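Teaching two arms to hold a shirt, part 3: getting the grip right

November
By Larasati Entili

If you've followed parts one and two you'll have a pair of arms bolted down, both talking to the same computer, and a strong urge to make them do something useful. I picked laundry. I hate folding shirts and I had a carrier bag of old ones, so off we went!

I'm building mine at the Tuvcombe shared workshop, but everything in this part will work on a kitchen table. You need your arms with their grippers fitted, the wrist cameras plugged in, and a few shirts you don't mind losing a button from. I run the Zesix controller software. If you're on something else the menus will have other names, but the settings are much the same.

Step 1. Turn the closing force down

Whatever you had it set to for wooden blocks, it's too much. Blocks don't care. A shirt gets dragged into the jaws and then won't let go, and you end up peeling it off with your thumbs while the motor whines at you. I started at 111 on the Zesix force slider (it has no units, don't ask me) and came all the way down to 29 before I was happy. Go down in small steps and try each one on the same bit of cloth.

Step 2. Sort out your fingertips

Bare printed plastic slides straight off thin cotton. I wasted a whole evening blaming the software for that. Gopinath Lobo, who has the bench opposite mine, handed me a strip of rubber matting and some contact glue, and that was more or less the end of it. Cut the strip slightly narrower than the finger so it doesn't catch on the way in, and leave the glue overnight. I know, I didn't want to wait either.

Step 3. Pinch, don't grab

Come down with the fingers open a bit wider than you think, touch the cloth, close slowly, then lift a tiny amount and stop. You want a fold of fabric between the tips — enough to hold, and not so much that the whole sleeve comes along with it. Do it by hand with the leader arm first. I did more than a hundred of these before I let the computer have a go, and my early ones were awful.

Keep an eye on where the seams are as well. A seam is thicker and stiffer than the cloth next to it, so a pinch that lands right on one behaves differently from a pinch on plain fabric. Try both and get a feel for it.

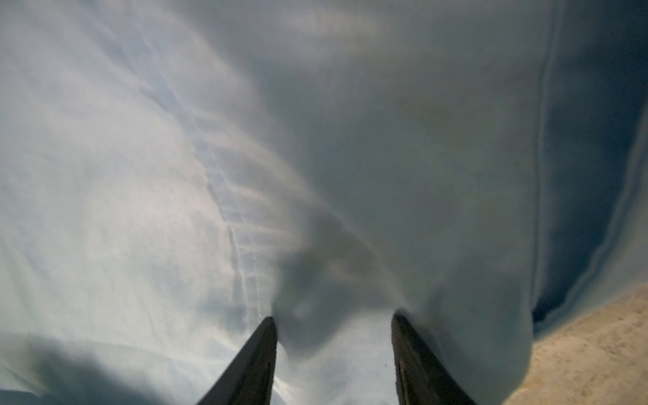
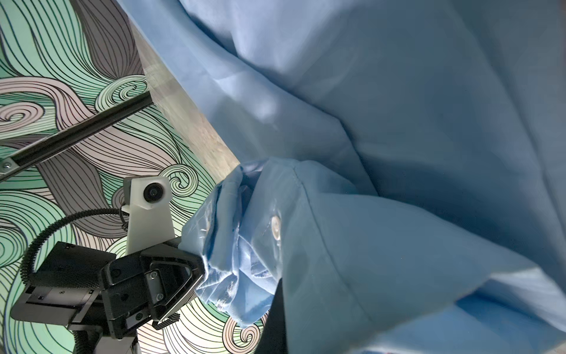 Step 4. Check the cable at full reach

Before you speed anything up, move each arm slowly to the furthest point it will ever go and watch the camera cable the whole way. It should still have some slack when you get there. Mine didn't, and it pulled the plug halfway through a run (I was making tea, obviously). I've now got a generous loop by the wrist and a cable tie further back, done up loosely so it can slide.

Step 5. Record a few short runs

Keep them short. Pinch, lift, move across, let go, done. If you fluff one, bin it straight away and do it again, as you won't remember later which ones were bad. Save them in a folder with the shirt in the name. My first folder was called "new2" and I still don't know what's in it.

Part 4 will be the actual fold, once I've stopped the left arm sulking at its elbow joint.

Comments

Kwesi Sarpong: Went down to 29 like you and mine just drops everything. Different motors maybe? Happy at 40-odd with the rubber on.

Larasati Entili: Could well be the motors, mine are quite old. If it holds and lets go again, leave it there!

Lucía Segura: Does the matting leave marks on pale cotton? I've only got white shirts to practise with.

Armindo Bettencourt: @Lucía mine did for the first day or so. I wiped the pads with washing-up liquid and it stopped.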